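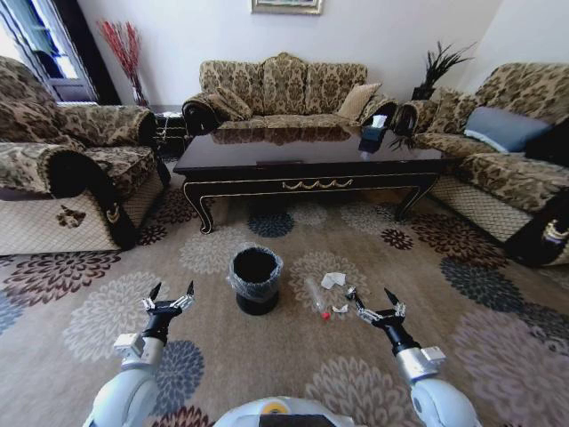 Care of the Residents' Sitting Room

Residents of Zurwood House are reminded that the ground floor sitting room is shared by all 70 apartments and is in use most evenings. The House Office asks for continued help in keeping the rug and the furniture in good order between cleanings.

Litter and the Trash Can

A lined trash can is provided in the sitting room. Tissues, scraps of paper and drink bottles should go into it and should not be left on the rug, where the large flower pattern makes small pieces easy to overlook. Bottles must be capped before they are thrown away. The bag should be folded down over the rim of the can so that it does not slip inside. Replacement bags may be collected from Pilar Garrido at the front desk until 6 p.m.
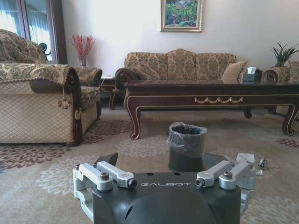 Tables and Wood Trim

The dark wood in the room has a glossy finish and marks easily. Cups and glasses may be placed on the coffee table only with a coaster. Spray polish is not to be used, as it leaves a film in the carved and gilded decoration. A soft dry cloth is sufficient for dusting, and one is kept at the front desk for this purpose.
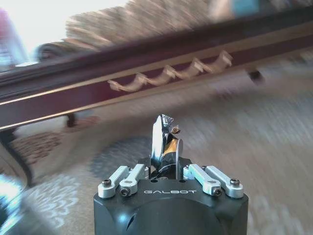 Scratches or loose trim should be reported to Ebbe Midtbø in the House Office. Residents are asked not to attempt repairs with household glue. The last such repair cost the House $213 to correct.

Armchairs and Sofa

The damask upholstery was cleaned in September by Stamatopoulos Interiors at a cost of $1,177, paid from the furnishings fund. Food should not be eaten on the sofa or the armchairs. Spills should be blotted with a clean white cloth and reported the same day. Chairs are to be lifted when they are moved, and the tassels should not be pulled or tied back.
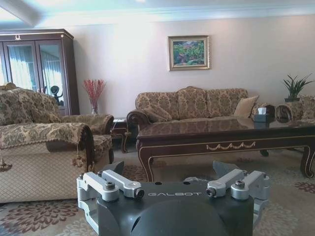
Vacuuming and Room Reservations

The rug is vacuumed every Friday at 10 a.m., and the room is closed for one hour at that time. Residents who reserve the room for a private gathering are responsible for picking up all litter and taking the full bag to the collection point in the rear courtyard. Reservation forms are available from Yamila Lucero in the House Office.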